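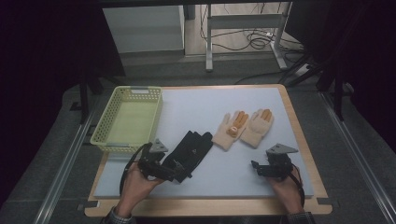
Work gloves and a basket.

I moved the garlic bed this year. For six seasons it was along the south fence at our old place on the edge of Edmont, and when we bought the house on Munshi Road I told my wife I would give the vegetables a rest for a year. That lasted until the end of the first summer. The new yard is smaller and slopes toward the street, and the only flat part was lawn, so some of the lawn had to go.

I get asked about garlic more than anything else I grow, mostly by people at work who have had a bad year with tomatoes and want something easier. It is easier. You put it in the ground in fall, you mostly leave it alone, and you dig it up the next summer. The parts that can go wrong are the soil before you plant and the drying after you dig. I have gotten both of them wrong.

The soil here is clay. If you squeeze a handful it keeps the shape of your fingers. At the old house it was sandy and I never had to think about drainage, so the first thing I did was dig a test hole, fill it with water and go have lunch. The water was still there when I came back. It was still there at dinner. I called Jahangir Abeysekara, who used to have the plot next to mine at the community garden, and he said to build up instead of digging down. He has grown on clay his whole life and thinks people spend too much effort trying to fix it.

So it is a raised bed, 20 inches deep, with no bottom. I cut the grass short, laid down flattened cardboard with the tape pulled off, and filled on top of that with a mix of topsoil and compost from the yard in Misham. They deliver, but only on weekday mornings, and I had to take half a day off to be here for the truck. The bill came to 316 dollars with delivery. I could have done it cheaper with my own compost, but I left two full bins behind when we moved. I still think about those bins.

The bed settled more than I expected. After two heavy rains it was down by a hand's width and I had to top it up with bags from the hardware store, which annoyed me because the bagged stuff is mostly bark. I picked out the biggest pieces and put them around the blueberries.

For planting stock I always kept back my own best heads, and I did bring those with me. They are a hardneck that I have been calling Plutov, because that was the name written on the paper bag when I got them in a trade. I have never found it in a catalog. It has purple stripes, big cloves, usually five or six to a head, and it is hot when raw and quite sweet when roasted. If anybody reading knows it under another name I would like to hear it.

My count for this year is 100 cloves. That sounds like a lot for two people, but a portion of it goes back in the ground every year, some of it goes to my sister, and we do eat it in nearly everything. I break the heads apart the day before planting and not earlier. The small cloves from the middle go to the kitchen. Anything soft or with a brown spot gets thrown out, and I don't compost those.

Spacing is six inches each way. I used to go closer and got smaller heads for it. I use a piece of broom handle with a line of tape around it to make the holes, drop the clove in with the pointed end up, and push the soil back over with the side of my hand. My knees don't like this job as much as they did. I do a row, get up, walk around, and do another row.

After that it gets covered with straw. Not hay — I made that mistake my second year and spent the whole spring pulling grass out from between the plants. Chopped leaves are fine too if you have the trees for them. We have one maple and it belongs to the neighbors, but most of the leaves come down on our side. By December the bed should be under four inches of mulch and I won't look at it again until the snow is gone.

The drying is the thing I haven't solved yet at this house. Before, I had a shed with gaps in the walls, and I hung everything from the rafters in bundles and it cured without any help from me. Here there is an attached garage that gets hot and stays hot. The one year I tried curing in a closed garage, at my brother's place, a third of the heads went yellow and soft. I am looking at the space under the back deck. It is shaded and open on two sides, and I could put up some old window screens on cinder blocks and lay the garlic out in one layer. A fan might help. I have until next July to decide.

A few people asked after my last post whether I sell any. I don't. I gave away a fair amount when we moved, and I expect the bed to be a bit smaller than what I had before until I know what this yard can do. If you live nearby and want a head or two to plant, write to me before the first frost and I'll see what is left after I have sorted them.

Other than that, the kale is still going, the beans are finished, and something is eating the parsley down to the stems at night. I have seen rabbits two yards over. I put chicken wire around it this morning.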